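雷恩利与德雷霍姆的贸易谈判:“草案写得越漂亮,我越想看附件”

吉尔贝托·贝坦库尔(Gilberto Betancur)进门先把一叠打印稿放在桌上,页边写满了铅笔字。他替进出口商看了多年关税文本,如今自己接活,不挂任何机构的名。雷恩利(Rernley)和德雷霍姆(Drerholm)的临时贸易安排八月到期,两边的首席代表上周共进了一顿午餐,餐后声明里用了“建设性”这个词。

“建设性的意思是没有人摔门,”他说,“我不会再往里面多读一个字。”

双方现在谈的,是一份用来取代临时安排的长期协定。雷恩利想保住对德雷霍姆出口农产品和金属件的零关税,德雷霍姆则要求雷恩利在国家补贴上接受一套共同规则,并设一个能作出裁决的联合小组。声明说,剩下的分歧“集中于少数领域”。贝坦库尔对这种说法不以为然。

“少数领域,好。补贴是一个领域,原产地规则是一个领域,争端解决又是一个领域。你把这些拿掉,协定里还剩什么?剩下序言。”

我问他,外界普遍认为两边经济联系太深,最后总会签。他摇头。在他看来,这类判断把企业的损失和谈判者的损失混在了一起。企业确实亏不起,谈判者却未必因为谈崩而丢掉职位,有时候正好相反。雷恩利执政联盟里的小党一直拿“不受外人裁决”作口号,首席代表若在联合小组上让步,回国以后要面对的可不是出口商。

草案公开的部分长达1,671页,其中正文只占很小一块,其余全是附件、关税表和过渡条款。贝坦库尔说他读完了正文,附件还在读。

“部长们开记者会讲的是正文。真正决定一箱货要不要交钱的东西在附件里。金属件那一张表,有736个税目,旁边的备注栏比税目本身还长。备注栏里写着‘待定’的,我不认为能算谈妥。”

他翻到其中一页给我看。同一种轴承,装在成品里过境是一个税率,单独报关是另一个税率,而两者的分界取决于一份还没有公布的技术说明。德雷霍姆方面的说法是,技术说明会在签署之前公布。他问:签署之前多久?一天也是之前。

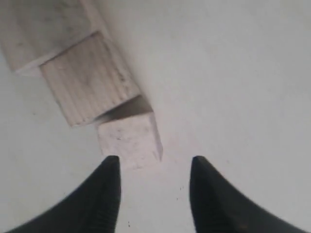
如果八月到期时协定还没有签,关税会怎么变?

按临时安排的终止条款,零关税当天失效,双方各自改用普通税率,没有自动宽限期;想要延期,必须由两边政府在到期之前书面同意,一方沉默就视为不同意。

这一条写得很干脆,贝坦库尔认为它是整份临时安排里最清楚的一条,也是最少有人提起的一条。他接触到的几家小出口商,至今还以为会像上次那样顺延几个月。

“上次顺延,是因为德雷霍姆那边正好要选举,谁也不想在投票前闹出卡车排队的画面。这次没有选举。他们凭什么觉得会一样?”

做冷链运输的格拉迪丝·马加萨(Gladys Magesa)没有他那么悲观,但也谈不上放心。我在电话里找到她时,她正在边境口岸翁多(Ondow)等一批文件。她的公司每年跑这条线1,994趟,她说得出这个数字,是因为保险公司续保时逐趟核对过。

“政府发来一份准备清单,有25项,”她说,“前几项是注册账号、下载表格、参加线上说明会。我照做了。说明会上有人问,新的检疫证书长什么样,主讲人说样本还在设计。那我准备什么呢?准备一支笔?”

她最担心的倒不是税率本身。税可以算进报价里,客户骂两句,多半也就付了。等待的时间算不进去。一车鲜货在口岸多停一夜,收货方有权拒收,而合同里没有一条写明这种损失由谁承担。她去年请律师改过合同,对方只肯加一句“双方友好协商”。

“我跟两国政府学的,”她说,“他们也友好协商。”

补贴问题:谁来定义“不公平”

谈到补贴,贝坦库尔的语气反而平和了些。他不认为德雷霍姆的要求没有道理。雷恩利过去几年给钢材加工厂发过电价补助,对岸的同行确实抱怨得有根据。他怀疑的是共同规则能不能执行。

“草案里说,任何一方都可以对‘造成显著扭曲’的补贴采取措施。显著是多少?扭曲怎么测?我找了三遍,没有定义。没有定义的条款,最后总是由力气大的一方来定义。”

政治风险顾问马克·安东尼·卡巴纳图安(Mark Anthony Cabanatuan)给德雷霍姆的几家基金写报告,他对此有不同看法。他在邮件里回复我说,模糊是故意留下的,双方都需要一段可以各自向国内解释的文字,写得太死反而签不下来。他还提到,类似的措辞在别的协定里用过,并没有引发大规模的报复。

我把这段话念给贝坦库尔听。

“没有引发,是还没有碰上经济不好的年头。他写报告的客户持仓最多几个季度,协定要管十几年。我们俩说的可能都对,只是时间长短不同。”
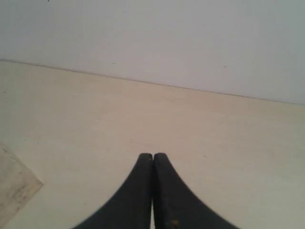 埃斯科巴尔修正案

还有一个变数不在谈判桌上。雷恩利议会里流传着一份修正案,以提案人所在的选区埃斯科巴尔(Escobar)命名,要求政府签署前先把全部附件交议会表决。支持者说这是民主程序,反对者说这等于把日程拖过八月。

贝坦库尔两种说法都不太信。“提案的人如果真关心附件,早就可以要求委员会逐份审。偏偏等到现在。可是反对的人也别装得很急,草案在部里压了多久,他们自己清楚。”

那么修正案会不会通过?他不肯给概率。他说这段时间给概率的人太多,从七成到九成都有,问他们怎么算出来的,回答大多是“市场情绪”。雷恩利货币在午餐声明发布后涨了一阵,到傍晚又跌了回去。他觉得那条曲线只说明有人在交易时段看新闻。

希拉·因加(Sheyla Inga)是埃斯科巴尔一家农业合作社的经理,她的社员种洋葱和豆类,大半卖往德雷霍姆。她告诉我,选区议员来开过一次会,坐了四十分钟,讲主权讲了半小时。

“我问他,修正案要是让零关税断掉一个月,我们的洋葱怎么办。他说可以储存。洋葱是可以储存,豆子呢?仓库的钱谁出?他说会向部里反映。后来没有下文。”

合作社已经自己租下一处仓库,租期只到年底。因加说再长她不敢签,再短房东不肯。

临走前我问贝坦库尔,要看到什么才会改变看法。他想了一会儿,说先把技术说明公布出来,再把检疫证书的样本公布出来,两样都不需要首脑会面。至于双方下一次午餐定在哪里、谁坐在谁旁边,他不打算关注。

他把那叠打印稿收回包里,说晚上还要读水产品那张表。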